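Home > Workshop > Storage > Small Parts

Sorting Small Parts Without Losing a Weekend

4 min read

By Yabsira Gebremichael

Most home benches end up with a coffee can full of leftover wires, switches and screws. The can is fine until you need one thing out of it. These are the habits that have worked in my garage in Biltalside.

1. Start with a clear, light surface

Dark parts show up on a white top. If your bench is stained, lay down an old shelf board or a sheet of white poster paper. Dump only one can at a time.

2. Use shallow trays

Deep boxes hide things. A tray you can see into from your stool is better. Keep one metal tray for parts that are greasy or still need a look, and wipe it out when you finish.

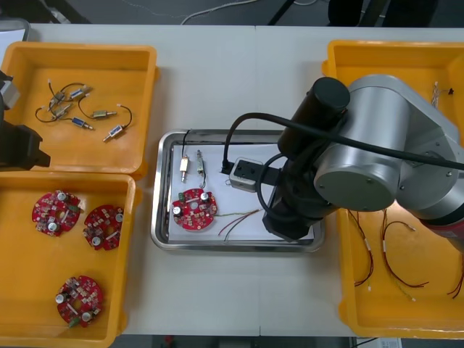 Yellow plastic trays and a steel one on a white table.

3. Tame the leads

Anything with thin wires attached will knot up with its neighbors. Fold each lead back on itself and hold it with a twist tie. Skip rubber bands. They dry out and stick to the insulation after one hot July.

4. Divide by color or by job

A bin with a wall down the middle does the work of two. I keep cables of one color pair on each side. Others go by job, such as doorbell or sprinkler. Pick one system and write it on the lid.

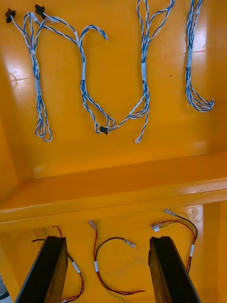
5. Label before you stack

Masking tape and a marker will do. Put the label on the short end, where you can read it on a shelf. Add the voltage if you know it.

6. Keep circuit boards apart from loose metal

Boards get scratched by screws and brackets. Give them their own bin, one layer deep. Small coils and solenoids can share a bin with each other. 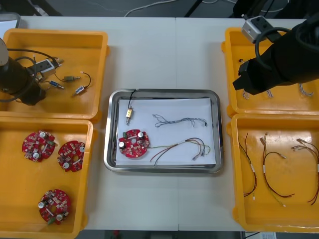 7. Set a limit

I stop after 60 minutes and put the lids on. What is left goes back in the can for next time.

Comments

Kastriot Hoxha: Freezer tape holds better than masking tape in an unheated shed.

Pellamia: Do you keep old phone chargers? I have almost 2 drawers of them.

Stembridge: Muffin tins work for the tiny screws.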